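# Sleeping on bamboo tiles

The heat came early and stayed. Our bedroom is on the top floor and faces west, so by nine at night the mattress has soaked up a whole afternoon of sun. Last week I gave up on cotton sheets alone and got the bamboo mat out of the hall closet.

I bought it two summers ago from a household goods store called Sirneck, on the recommendation of Man-lok Cheng, who used to live below us and had slept on one every summer as a kid. I paid $349 for it in the full bed size, and I complained about the price for a month. There are cheaper ones. Man-lok's advice was to skip the kind made from long thin slats, which roll up nicely but pinch, and get the kind made of small tiles strung together.

The tiles don't hold heat the way a mattress does. They feel cool when you lie down, they warm up under you, and then you move over a foot and they're cool again. It's firm. If you like to sink into a bed you won't enjoy it.

## Putting it on

I strip the bed down to the bottom sheet, which right now is the pink one, and lay the mat straight on top. The sheet matters. Without one, the mat slides around on the mattress cover and you end up pushing it back into place at two in the morning. I leave the sheet a bit wider than the mat so there's some fabric at the sides.

Before it goes on I wipe it with a damp cloth, wrung out hard, and let it dry flat. The first year I put it in direct sun to dry and a few of the tiles got pale. Now I do it indoors with the window open.

The bed is by the window, and the little white desk fan lives on the sill between the curtains. I kept the sheer ones with the red dots because they let the air through. They do nothing for the light, so I'm up early. 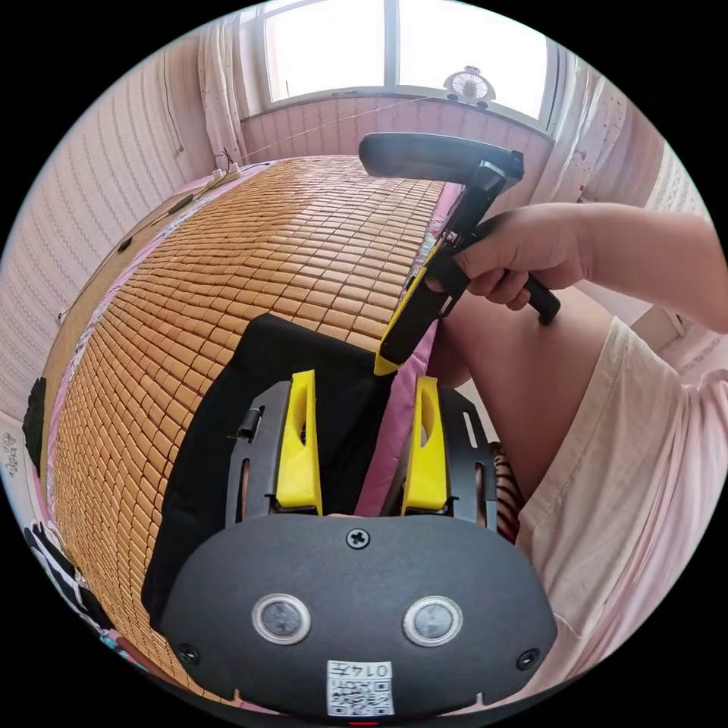
## Folding laundry on it

I didn't expect the mat to be good for this, but it's the best folding surface in the apartment. It's flat and it doesn't give, so a sleeve stays where you put it. On the comforter everything used to slump. Dark things are easiest because you can see the edges against the tan.

I sit on the bed in the afternoon and do one pile at a time. Lint does get down between the tiles. A dry paintbrush gets it out.

## Things to know if you're buying one

Long hair catches. Mine does, anyway, and I sleep with it tied up in the summer. A pillowcase that hangs over the edge of the mat helps.

You will have a grid on your leg in the morning. It goes away by breakfast.

Check the cord. The tiles on mine are held by clear line, and last July one row near the foot came apart. I fixed it with fishing line from Derkach Hardware, the one next to the bus depot. A spool of 300 yards was the smallest they had, so I'm set for life.

Don't fold it sharply for storage. I fold mine loosely in three with an old towel in each bend and stand it on its side behind the vacuum.

I haven't tried the rattan ones. Kadon sells one that's supposed to be softer, and a reader wrote in to say she likes hers, but I'm not spending that kind of money again while this one works.

Next I want to do something about the window itself. I've been looking at the Grollater shade, the outside-mount kind, and I need to measure the opening first. If anyone has put one up on an old white-painted frame, please tell me whether the brackets held.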